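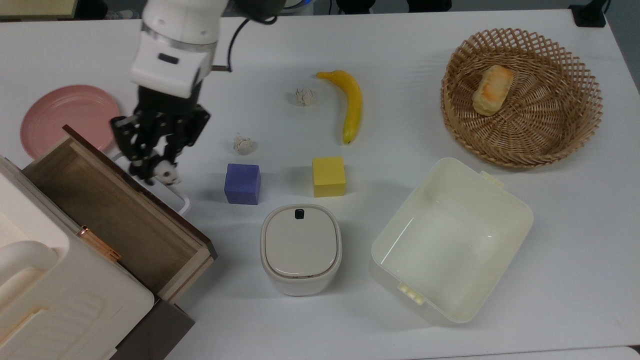
The arm holding the toy panda, with the sorting table set out.

Call for participants: people to teach a tidying arm, Rasthorpe shared workshop

We are looking for people to spend a few evenings guiding a robot arm through small tidying jobs at the Rasthorpe shared workshop. No background in robots is needed. If you can put the groceries away, you can do the task.

The build is called Storow. Waltraud Frerichs started it in her garage and moved it to the workshop when the table no longer fit beside the car. The arm was bought second-hand. The mounting, wiring and software have been done by members in their own time, and the hand has been rebuilt twice.

What you would be doing

You guide the hand with a controller while the arm records its own movements. A typical job is to pick up one thing and put it in the place named on the card: the panda on the tray, the banana in the bin, the bread out of the basket. Foam cubes and balls of crumpled paper are also in the set. Paper is harder than it looks and you will drop it. Leave the drop in the recording and carry on.

So far we have 2,191 recordings, nearly all made by the same two people. The arm has picked up their habits, including Waltraud's way of coming at everything from the left. We want 500 more from people who have not used it before, and we would like a mix of left-handed and right-handed participants.

Time and place

Sessions run on weekday evenings through July 2024 and last two hours, with a break in the middle. We ask each person to commit to three sessions. The first is mostly practice. The workshop is on the ground floor behind the old Wunderlich paint store, and parking is at the rear. The table is at standing height but there is a stool.

Who can take part

You must be 18 or over and able to use a hand controller with either hand. Please wear closed shoes and tie back long hair. Ingeborg Bauerfeind will go over the stop button and the reach of the arm before you begin, and you will be asked to sign the workshop's safety form.

Payment

There is a payment of $21 per session, paid at the end of the third. Tratetti, the café next door, is doing soup and a roll for participants on session nights.

Your recordings will be stored under a number. We do not record voices or faces.

To apply

Leave your name, a phone number and the evenings you can do in the Storow folder at the workshop front desk, or ask the desk to pass a message to Ingeborg. Tell us which hand you favour. Places are filled in the order people reply.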